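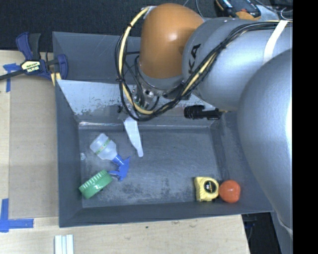 Bin, arm, four things to pick. Week one with the Flolodach kit.

Duyên Mạc here, reviewing bin-picking kits so your shop doesn't have to find out on its own dime. Up now: the Flolodach, sold by Ulum, on a 31-day trial. Thread, probably too long.

What you get: a translucent finger, a bracket, a cable harness, a license key, and a quick start guide. The guide is 70 pages. I would hate to meet the slow one.

What you don't get: the arm, the bin, or anything to hold the bin still. Mine is held by an Irwin bar clamp. Ulum's sales page says "no fixturing required" and I suppose a clamp is more of a suggestion.

The cabling deserves its own post. The harness comes in one length, which is "generous." You end up with a big loop hanging off the wrist and a strap farther up the link to keep the rest in line. Budget an afternoon and a bag of ties.

Setup wizard asks you to "present representative items." So: a small spray bottle, a green lid, a tape measure, and something round and red that is at least tomato-like. If your warehouse ships exactly this, please write to me, I have questions.

The good part. Round things are a solved problem. Tell it to go for the red one and it goes for the red one, over and over, like a kid with one trick. No complaints.

Tape measure, also fine, once I turned the approach speed down from the default. The default is called Confident. The next one down is called Standard. Make of that what you will.

Spray bottle is where the brochure and I part ways. See how it's lying with the blue head right up against the lid? The planner treats the pair as one long object with opinions. I got it to split them by redrawing the mask by hand — the sort of job I thought I was paying to stop doing.

Lid on its own, flat: good. Lid tilted on its side: it thinks for a while, then asks me to "improve item presentation." Sir, it is a bin.

Support: I wrote to them in November about the license key and got a reply from a person called Flurine, who fixed it the same day and also told me which chapter of the guide to skip. Best thing in the box and she isn't in the box.

Pricing is per pick after the trial, sold in blocks of 1,000. Failed picks count. I asked twice. They count.

For comparison, the Phùng kit I had last year wanted roughly 100 sample pictures per item before it would move at all. Flolodach wanted none. I'll give it that, and it's a lot to give.

So who's it for? Shops with roundish stuff, decent spacing, and someone on staff who enjoys cable management. If your bins look like a junk drawer, wait for the next release.

Trial's still running. Going to try bagged parts next, against the advice of chapter six.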